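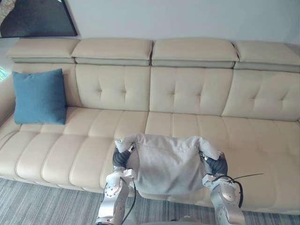
NUDIA, October

Nowicki code (also "the Nowicki house rules") is a set of good-practice rules for two-armed robots handling cloth in furnished rooms. Drawn up at Nowicki, now kept by Sewwandi Sultana at the Giker workshop in Nudia. Voluntary. Not a safety standard and doesn't replace one.

Scope

Covers towels, throws, blankets, light covers. Fabric up to 600 grams. Heavier stuff, curtains on rails and anything with a person sitting on it are out of scope. Bedding was in the first draft, dropped later.

Main rules

Corner grip. Cloth is held by two upper corners, one per gripper, fingers covered in rubber or something equally soft. Bare metal fingers not allowed near upholstery. A slight sag in the middle is fine, a tight pull isn't: it marks knits and fleece.

Clearance. Arm joints stay 4 centimeters off leather, wood and painted walls. Cloth itself may touch the seat, and it may hang over the front lip of a sofa. Screw heads and brackets may not touch anything.

Cables. Wrist cables get tied back or looped short. Loose wire ends are the most common write-up in Giker audits, mostly becuase they drag over the seat and catch in stitching. Tufted backs and channel-stitched seats are listed by name as snag surfaces.

Speed. Arms slow to 40 millimeters a second once cloth is over furniture.

Drops. After 3 drops in a row the run stops and a person checks the grippers. Throw pillows stay where they are unless the task says otherwise.

Record keeping

Each run gets a line in the log: fabric, surface, drops, who was on the stop button. The Nokow edition adds a column for cable checks. Older logs dont have it and are still accepted.

Criticism

The clearance figure is the sore point. Owners of deep sofas say it's hard to keep with short arms, and the code gives no method for measuring it on a curved edge. Sultana has said a revision will deal with that. No draft so far.

See also: Gripper covers; Cable dressing; Nokow edition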